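The towels came up from the wash at Lemita in canvas carts, and for eleven years Hrefna Hviid had folded them. Microfiber was the worst to stack. It clung to itself and to her sleeves, and at the end of a shift she picked lint off her forearms in the parking lot.

In July the company put in the Evex arms, 2 of them, at the far end of the folding room. Santosh Nigam came from the office to explain the new arrangement. The arms would pick towels out of the carts and hang them by the loop on a moving rail. Hrefna would watch a screen. When an arm couldn't find a loop, it would stop and send her the view from its wrist, and she would touch the place on the screen where the loop was.

"That's all?" she said.

"That's all. You can sit down."

They gave her a chair with a padded back. The target was 600 towels a shift. On the first day the arms stopped 116 times, and each time the screen chimed and she leaned forward and looked.

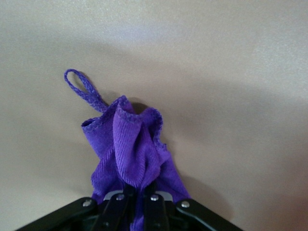 *Station 2, purple stock, waiting for the loop.*

She touched the screen at the upper left, where the loop leaned out from the cloth. The chime stopped. She sat back.

By the third week it chimed less. Santosh was pleased and printed a chart, which he taped beside the time clock. Two of the women from the folding tables had gone over to Flovier, across the river, where they still did sheets by hand. The radio had been theirs, so there was no radio now.

Hrefna's shoulders stopped hurting. She slept through the night, and she told her sister so on the phone. Her sister said it sounded like a good job.

"It's fine," Hrefna said. "I look at towels."

One afternoon a long time went by without a chime. She checked that the sound was on. She walked down to the end of the room and stood at the yellow line. One arm lifted a towel, turned it, and held it still. She waited for the stop light, but the arm moved again and the towel went onto the rail.

There was a towel on the floor, outside the line. She picked it up and folded it in half, in half again, and then in thirds, with the hem turned in. It took her a few seconds. She looked for somewhere to put it. The folding tables had been sold, so she carried it back and laid it on the chair, and when the screen chimed she answered it standing up.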